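Teaching cloth by hand

At Treloar's workshop in Nernusbridge, an operator teaches two arms to handle fabric by driving them remotely. The operator's own hands move a pair of leader arms, and the Godum controller records joint positions and video together.

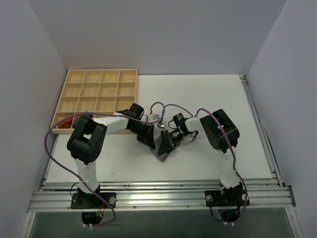

The two grippers meet over striped fabric near the middle of the table.

One session yields 90 demonstrations. Any run with a dropped corner is flagged and kept in a separate set.

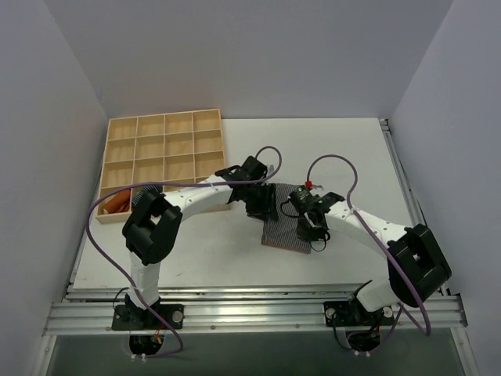 Both arms holding the cloth, with the sorting tray at upper left.

Playback runs on Jollirel, which needs 14 hours to train on a full set.

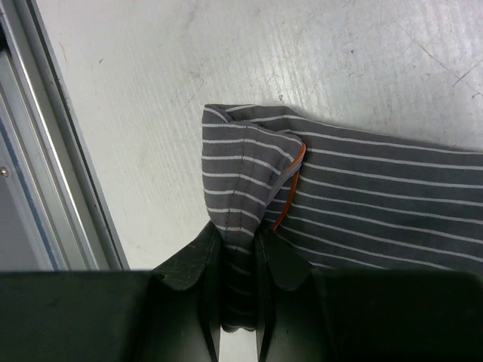 Grip placement is the hardest thing to demonstrate well. An operator feels no resistance through the leader arms and has to judge the pinch by eye. A sewn seam like the one running down the folded flap adds thickness, and operators repeat such grasps at 2 speeds.

Comments (2)

gearlash: Is there any force feedback planned?

tmill_5: We tried this with towels. Corners were the worst part for us too.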